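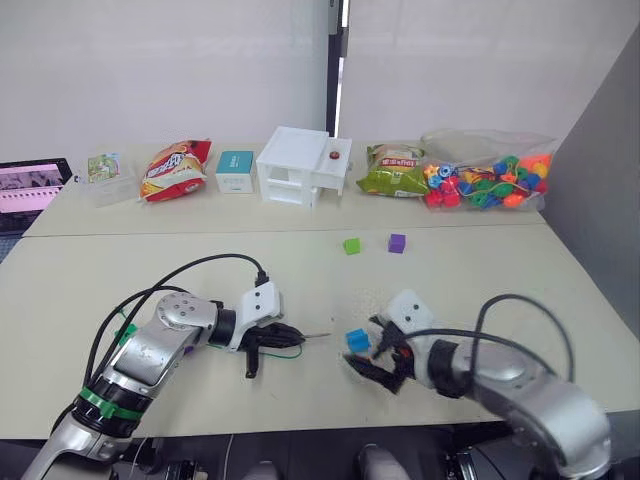

Small box with a teal top, at the back of the table.

Drying and Storing Herbs at Home
Posted 24/11/2020 by Neelam Gautam

Most dried herbs go stale from light and damp long before they go bad. The tips on this page cover leaves and flowers such as lemon balm, chamomile, sage and calendula. Roots and bark need different handling and have their own page.

Picking
Cut in the morning after the dew has gone. Take leaves before the plant flowers. Shake the stems outdoors to get rid of insects, and skip washing unless there is grit on them. If you do wash, spin them in a salad spinner and lay them on a towel for an hour.

Hanging
Tie stems in small bunches with a rubber band. String works loose as the stems shrink. Keep bunches no thicker than your thumb at the tie or the middle will turn black. Hang them out of the sun in a room with moving air. A bathroom is a poor choice even with the fan on.

Oven
Use the lowest setting and prop the door open with a spoon. Mine goes down to 100 on the Celsius dial, and that is too hot for mint with the door shut. Turn the leaves every 20 minutes. Chamomile flowers take longer than leaves, so give them their own tray.

Knowing when it's done
A leaf should crumble and the stem should snap. If the stem bends, leave it another day. Calendula fools people. The petals feel like paper while the green center is still damp, so break a head in half and press it with your thumbnail.

Jars
Leave leaves whole and crush them when you make the tea. Fill jars to the top and close them tightly. Check the glass after 2 days - if there is fog on the inside, tip everything back out on the tray. I use Fliluneck jars with the wide mouth. The Skostix ones are cheaper but the lids rust after a few trips through the dishwasher.

Labels
Write the plant, the part and the month. Put the label on the jar and not the lid, as lids get swapped. Masking tape and pencil hold up better than marker, which rubs off with oily hands. To get old labels off, rub in a little cooking oil, wait ten minutes and scrape with a plastic card.

How long it keeps
Leaves and flowers keep a year in a dark cupboard away from the stove. I go through mine every January and put anything that has lost its smell in the compost. I had 13 jars to empty last time, most of them sage.

Getting the smell out of a grinder
Grind a spoonful of dry white rice, throw it out and wipe the bowl with a dry cloth. Do it twice after cloves. Never rinse the blade part of an electric grinder under the tap.

Next page: Roots, bark and seeds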